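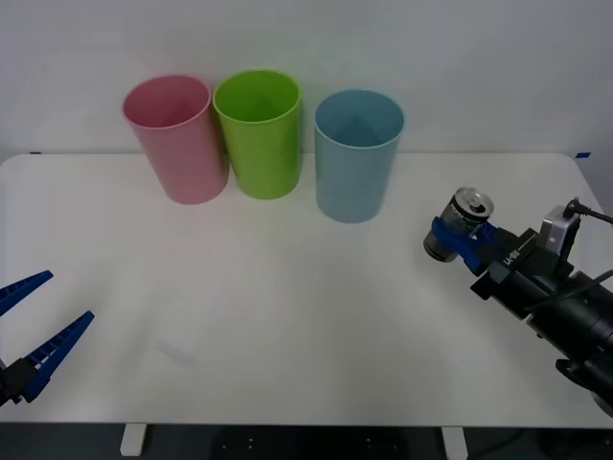 Plastic cups in pink, green and light blue.

Washing and Return Losses in Reusable Cup Systems
Speaker notes, Skunport session, May 2021

Slide 1. Title
Wait for the room to settle. State scope: cold drinks, hard plastic cups, central washing. Hot drinks and glass are outside this talk. Questions at the end, except on definitions, which can be raised at any point.

Slide 2. Terms
Issue: a cup handed to a customer with a drink in it.
Return: a cup handed back at any collection point, in any condition.
Loss: an issue with no matching return by the close of the season.
Reject: a return that fails inspection after washing.
Losses and rejects are often added together in published figures. They have different causes and should be kept apart. A loss is mostly a matter of deposit and walking distance. A reject is mostly a matter of stacking, drying and age.

Slide 3. The Brarkent pool
The pool opened with 3000 cups, all one size and one shape. By the close of the season in December, 818 had been lost and 137 rejected. No cups were added during the season, so the closing stock is the opening stock less those two figures. Write the subtraction on the board if anyone asks. It comes to 2045.
Do not give a loss rate per issue. The tills at two of the kiosks did not separate new issues from refills, and the number of issues can't be recovered.

Slide 4. Where losses happen
Collection points at Brarkent were placed at the exits. The map shows that most of the seating was nearer to an ordinary litter bin than to any collection point. Part of the stock left with general waste. We do not know how large a part, as waste was not sorted after collection.
For the coming season the bins and collection points have been paired. Each pair shares one sign. Mention that the sign is mounted at shoulder height, after the lower version was blocked by queues.

Slide 5. Deposit level
The deposit was kept low to shorten the exchange at the counter. A higher deposit should bring more cups back, but it also raises the amount of cash held by each kiosk and the cost of a miscount. Show the chart for a few seconds only. The points are scattered and no line should be fitted to them.
If asked about app-based deposits: not tested.

Slide 6. Color
Some pools assign a color to each vendor or each size. This helps sorting at the wash line and makes a misplaced stack easy to spot. It also splits the spare stock. A vendor who runs short of one color can't draw on the others, even when there are cups on the shelf.
Brarkent used a single color. Skollthorpe used several and dropped the rule in its second season. Staff there had already stopped following it at peak times.
Strong pigments hide staining. Pale cups are rejected earlier for appearance, well before any change in the surface matters for hygiene. Choose the color and the inspection standard at the same meeting.
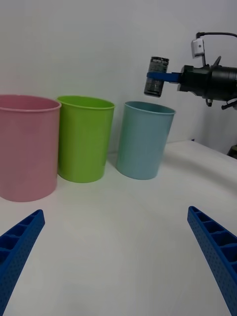 Three plastic cups on a table, with a beverage can held above it on the right.

Slide 7. Cans and mixed service
Kiosks that sell canned drinks alongside poured drinks create a second return stream. Customers pour part of the can into a cup and bring both back together, or push the empty can down inside the cup. The second habit scratches the inner wall and can wedge the can tightly enough that staff need both hands to remove it.
Recommended practice is a can slot next to the cup return, on the side the queue approaches from. Where there is no space for a slot, stop offering cups with cans unless the customer asks.

Slide 8. Wash line
Sequence: tip out, pre-rinse, wash, rinse, dry, inspect, stack.
The slowest step is drying. Plastic holds less heat than glass, so water stays on it after the rinse and has to be removed by moving air. Cups stacked damp develop an odor and stick together. Forcing them apart causes rim cracks, and rim cracks were the most common reason for rejection.
The Caruso line at Skollthorpe added a second blower after the rinse. Racks are held in front of it for 5 minutes. Throughput fell and rejects fell with it. The line manager considered this acceptable. The kiosks did not, until spare stock was moved closer to them.

Slide 9. Inspection
One person, one lamp, a dark surface behind the cup. Check the rim first, then the base, then the inner wall. Odor is checked on a sample from each rack. Record the reason for every reject using the short codes on the handout. Free text was tried and could not be analyzed.

Slide 10. Open points
Cup age is not tracked. Marking each cup would solve this, but printed marks wear off in the wash and molded marks require a new tool.
Transport between sites is left out of all the figures shown.
The Brarkent and Skollthorpe pools used different detergents. Do not compare their staining results directly.

Slide 11. Contact and handout
Leave this slide up during questions. Handouts are on the side table by the door. The reject codes are on the back page.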